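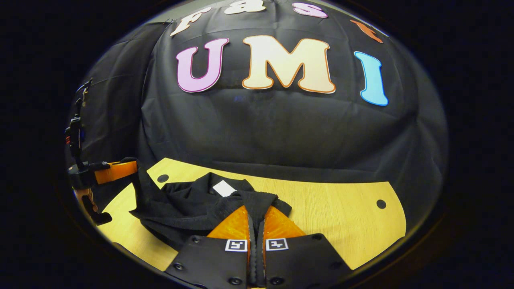 R. Mokgethi
Research agronomist, Grikbridge Field Station

Figure 1. Cut-out letters on a black cloth backdrop, with a light wooden tabletop in front.

3. What we did with the cowpeas

I'll start with the plots, as everyone who reads the draft asks about them first. We had 16 of them on the lower terrace at Grikbridge, all on the same heavy clay, and every one had carried maize the season before. Half got a cowpea cover right after harvest and the other half stayed bare, the way most growers around Jurkanell still do it. I drew the layout by putting plot numbers in a hat (a real hat, and a pretty dirty one), so if you see a pattern in the map it's just luck.

Seed went in by hand in June. We used the local Wikik line because it germinates well in cold mud and the growers already save it, so there was no point testing something they would have to order. Two plots on the east side came up patchy and we reseeded them once. I kept them in the analysis. Taking them out nudges the averages a little but doesn't change which treatment comes out ahead, and real fields are patchy too!

For water intake we used single steel rings pushed into the soil, filled to a mark and timed with a kitchen timer. It's an old method and it has its problems, mostly water creeping out sideways under the ring, and clay that cracks makes it worse. We skipped any spot with a crack wider than a pencil. Every reading was taken before ten in the morning, and by the end we had 800 of them in the notebook, which I typed up myself over a very long winter.

Soil samples came from the top layer only. I'd have loved to go deeper, but the auger kept hitting a stony band and we bent it on the second try. Samples were air-dried on trays in the seed shed, crushed, sieved and weighed. The lab sent back carbon and nitrogen for 41 of the bags. The rest had labels that had smudged past reading, and I threw those bags out instead of guessing (we write on the inside tag in pencil now).

Runoff was caught in buried drums at the foot of each plot. Over the season the bare plots filled theirs faster, and after one Tuesday storm two drums overflowed, so the bare-plot total of 3,325 liters is a low figure. I didn't try to correct it. The covered plots never topped out, which makes the real gap between treatments bigger than the one in my table.

The cowpeas were cut at first flower and left lying where they fell. Maize followed in the same rows, with the same seed rate on every plot and no fertilizer on any of them.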